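Review: Flolto wrist-camera recording kit, two-arm version
Posted 12/21/22

We bought the Flolto kit to record demonstrations for a pill-sorting policy. I have used it for most of a semester's worth of sessions, and this review covers the hardware, the recording software and what the data looked like when we tried to train on it. I paid for it out of our normal lab budget and have no connection with the company.

What you get: two small cameras with gripper brackets, a sync box, a foot pedal, cables, and a license for the recorder. You do not get arms or grippers. The brackets come in three hole patterns, and one of them fit our grippers without drilling. The kit cost us $1,726 with shipping. A spare camera is $252, and I would order one at the same time, for reasons I get to below.

Setup

The printed guide is short and mostly right. Mounting both cameras took me a morning. The bracket screws are small and the supplied hex key is soft, so use your own. The guide says to run the camera cable along the outside of the last link. Do that, but leave more slack than the drawing shows. My first routing was fine in every pose I tried by hand and then pulled tight the first time an operator rolled the wrist all the way over.

Calibration is done with a printed card. You move the arm through a set of poses and the software tells you when it has enough. It asked for more poses than I expected, and it does not save partial progress. If you stop at pose 18, you start again at pose 1. After the first week I stopped minding, because the calibration holds well. I have redone it only when a camera was knocked.

The task

Our task is bottles and tablets. An operator drives the arms with a pair of leader handles, and the recorder logs joint positions, gripper opening and all camera streams. We set out small bottles on a raised shelf and run variations: cap on, cap off, loose tablets to be picked up, one bottle to be handed across. It is a good test of a wrist camera. The tablets are small and the plastic is see-through, and a fixed overhead camera loses the tablets as soon as a gripper goes over them. 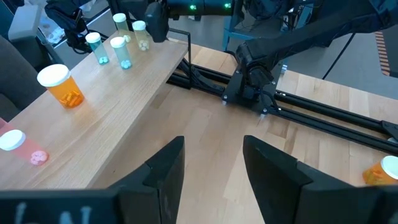
Picture quality is good enough for this work. The wide lens keeps both fingertips in view at all times, and that matters more to the policy than sharpness does. Colors are consistent from one session to the next once you turn off automatic white balance, which is on by default and should not be. I found this out after recording a full day in which the table slowly changed from warm to cool as the afternoon went on. We kept those episodes, but we tag them.

Close focus is the weak point. Inside a couple of inches the image goes soft, and that is right where the fingers meet a tablet. You can turn the lens ring to bring the focus in, but then the far end of the shelf blurs. I settled on a middle position and put a dot of paint across the ring so it would stay there.

The recorder

The recording software is the best part of the kit. Press the pedal to start an episode, press again to end it, hold it down to throw the episode away. It sounds minor, but an operator with both hands on the leader handles cannot reach a keyboard. Before this we had one person driving and one person clicking. Now it is one person.

Each episode gets its own folder, with the streams, a timestamp file and a text note. You can set up tags ahead of time and apply them from a list at the end of the episode. We use tags for the starting layout, the operator and whether the attempt succeeded. I suggest adding one for recoveries too. When a tablet slips and the operator goes back and gets it, that episode is worth keeping, and it is hard to find later if all you wrote down was "success."

Timing between the two wrist cameras has been solid. The sync box does its job. Timing between the cameras and the arms depends on your own setup, and the software gives you little help there. Nii Nartey, who runs our training jobs, checked it by tapping a gripper on the table and comparing the image with the joint log. He found a constant offset and corrected for it in the loader. I think the recorder should offer this test itself.

Two complaints about the software. The disk-full warning comes too late — it appears when the disk is already full, and the episode you are in is lost. And the preview window shows only one camera at a time, so a dead stream on the other arm can go unnoticed. We lost most of a session to that in the first month.

The data

We have 590 episodes that passed review. I watched every one at double speed, and the review mode is decent for this. You can step through, trim the start and end, and mark an episode for removal without deleting it. Trimming matters with us, since operators tend to sit still for a moment after pressing the pedal and the policy will learn to sit still too.

Nii trained with and without the wrist streams on the same set of episodes. With them, the policy does clearly better at picking up loose tablets and at lining up a cap. For moving a capped bottle from one spot to another there was little difference, so if that is all you do, you may not need this kit. Our layouts vary less than they should, and I would not read too much into one lab's results.

Durability

One camera failed. The connector on the back worked loose after a lot of wrist rolls and the stream began to drop out. Flolto replaced it under warranty, but it took two weeks, and we could not record two-arm episodes during that time. That is why I say to buy the spare. I have since put a small clamp on each cable a short way back from the connector and have had no trouble. The brackets have taken several bumps against the shelf and are not bent.

Compared with others

Before this we borrowed a Kosden set from another group. Its image is sharper up close, but the housing is bulky and it hit the neighboring bottle whenever we worked in a tight row. I also looked at the Stendell kit. It is cheaper and has no sync box, and I did not want to solve that problem myself.

Verdict

I would buy it again for small-object work with two arms. Turn off automatic white balance, clamp the cables, watch the disk space and check both previews before every session. Flolto says an update with a two-camera preview is due in February. If it arrives I will add a note here.

Rating: 4 out of 5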